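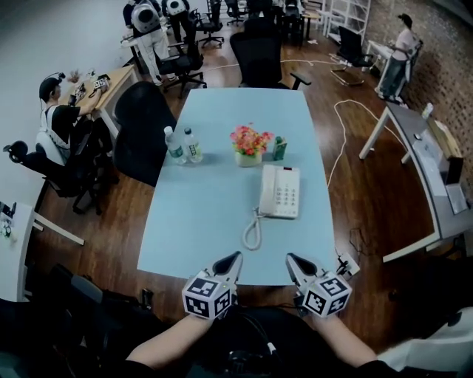

Skelance: Keep the phone, please. We removed all the desk phones in our office last June and now the visitors have no way to call anybody.

Farina: I wrote the first post too quickly, so let me explain better. It is the light blue table in our open office. It became the shared table, and now it has a white corded phone, a pot of artificial flowers, water bottles and a power strip at the corner. My plan is to leave only the flowers and the power strip. People come there to work for an hour and they need space for their elbows.

Hida
Posted 2019-02-19
I do not agree about the flowers. I like plants, but artificial ones only collect dust. We have 12 desks and I am the one who wipes them. Put the pot on a shelf.

Farina: The flowers stay! They are the only pink thing in a room with a brown floor and black chairs. I can wipe them myself.

Cultberg: My concern is more the wire from the power strip, which goes down to the floor on the near side. Somebody will catch a foot in it. You can buy a cable tray that goes under the table, and it needs only two screws.

Farina: I am afraid to put screws in this table. Is there a kind with a clamp?

Cultberg: Yes, there is. Measure the thickness of the top before you order. I did not do it and had to send mine back.

Skelance: And the phone? You did not answer me.

Farina: I looked again from lower down. It takes less space than I remembered, so maybe it can move closer to the flowers, and the bottles go away in the evening. 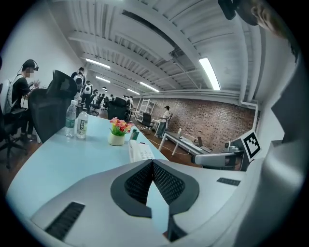
Re: Where to put the bottles

Hida: In our office each person writes the name on the cap with a marker. A bottle without a name goes to the kitchen at six. Some colleagues complained in the first week - now they take their bottles with them.

Skelance: I would not throw away water that is still good.

Hida: I said to the kitchen, not to the trash.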